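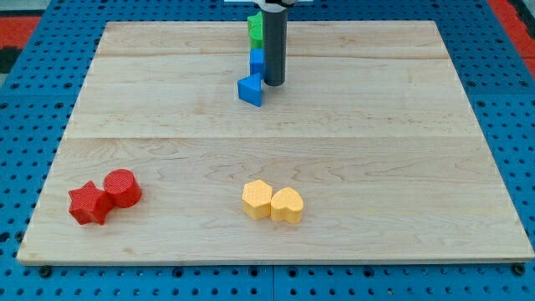
Last modified: 2021-10-04

Figure 2. The tabletop pushing station at Skeredell. The cylindrical pusher is beside the green and blue blocks, its tip just above the maple board; the red and yellow blocks lie nearer the front.

4.3 Loss of tip height during long runs

During the August trials, the Olbridge station developed a fault that was not caught by the controller. The arm is meant to hold its tip at a fixed height over the board while it slides blocks from one group to another. Over a long run, the tip sank slowly until it touched the wood. The controller continued to report the correct height throughout, and no stop was triggered.

The fault was first noticed as a change in behaviour. Pushes that should have ended beside a target block ended short of it, and the arm made repeated small corrections near the seam between two planks. Of the 128 runs planned for this stage, 124 were completed before the station was shut down. The remaining four were cancelled and are not included in the results.

Inspection showed that the clamp holding the pusher to its bracket had worked loose. The joint sensors sit above this point and could not register the slip. A second weakness was found in the Brestico safety layer, which compares motor load against a single limit. Light rubbing on the board stayed well below that limit — the same setting would also have missed light contact with an operator's hand. We regard this as the more serious finding, although no person was within reach of the arm at the time.

Three changes were made before work resumed. The clamp was replaced with a keyed collar, which cannot slide along the cylinder. A height check against a fixed gauge is now carried out after every 50 runs, and the station will not restart until the result has been entered in the Mathias log. The load limit was also divided into separate values for free travel and for pushing, with the lower value applied whenever the tip is away from a block.

The completed runs were reviewed for signs of contact with the board. Where the tip had clearly dragged, the run was marked as faulty and kept apart from the main analysis. It was not possible to establish when the slip began, and some of the earlier runs may have been affected to a degree that the logs do not show.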